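Bought for the workshop in July, reviewed after a winter of use. Price paid: £20 for a 5 m roll, 11 mm wide.

## Cukari self-adhesive rubber strip

The Cukari strip is a dense black rubber with a pressure-sensitive backing, sold for lining clamp faces, vice jaws and tool rests. It comes on a card core with a paper liner. The liner tears if pulled at a steep angle, so peel it back flat and slowly.

Adhesion is good on clean metal. I degreased each face, let it dry and pressed the strip down under a bench vice overnight. On bare wood the bond is weaker, and two pieces on a sanding block lifted at the corners within a week. A wipe of thinned varnish on the wood beforehand cured this.

Cutting is easy with a fresh blade and a steel rule. Scissors leave a slanted edge — acceptable on a drawer stop, less so on a jaw. Thickness was even along the whole roll.

Wear is the weak point. Flat faces that close squarely have kept their lining. Narrow faces that meet at an angle have not, and I would expect to replace the strip there every few months. 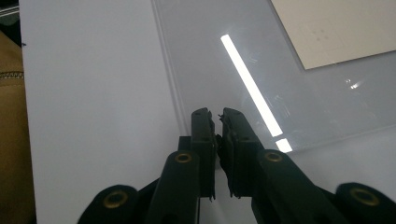 *Rough inner edges on both fingers, tips nearly meeting.*

For comparison I used Vesel cork tape on a second set of clamps. Cork grips less and marks more easily, but it trims neatly and comes off without residue. The Cukari adhesive needs white spirit and a plastic scraper.

Natsumi Yagi, who shares the bench, prefers the Garside 539 pad. It is thicker and softer, and better on round stock. It also takes up enough jaw opening to matter on small clamps.

| Property | Rating |
|---|---|
| Grip | Good |
| Adhesion, metal | Good |
| Adhesion, bare wood | Poor |
| Edge wear | Fair |
| Removal | Fair |

Recommended for wide, flat jaws. For narrow ones I would try the Garside first. My roll came from the Prukumport counter, which also sells it in short lengths.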